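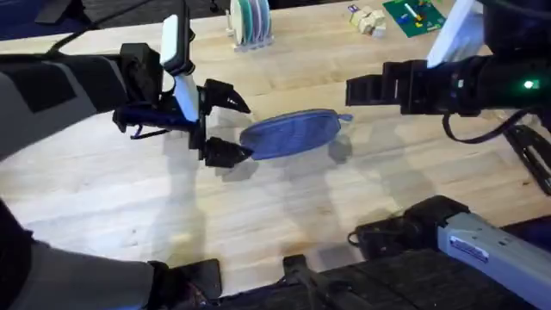

# Sorting and Finishing at Rosavstead

Rosavstead sorts and finishes textile goods for return to households across the district. In November the two-armed benches became part of the regular day shift. This gallery records the work at the bench and sets out what has changed for our staff.

**Pouches and small cases.** A blue zippered pouch at the bench, with an arm on either side of it. Small goods were formerly handled by hand at the Kaplan counter, where 7 employees shared the task. Those employees now inspect zips and seams, and decide which items go on to repair.
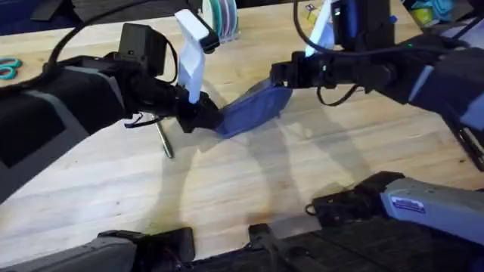
*Words and pictures: Rosavstead Workplace Office*

**Cloths.** Both grippers hold a blue cloth above the table. Folded goods make up the larger share of the work - 1,125 pieces were booked to the benches in the first month, of which 523 were cloths.

No position has been removed. Staff who moved from hand folding to bench supervision completed training under the Jerora agreement and kept their classification and hours. Several have asked for more variety in the roster, and rotation between the bench and the repair room will begin with the next roster period.

Questions about rotation may be directed to the Workplace Office, Room 173.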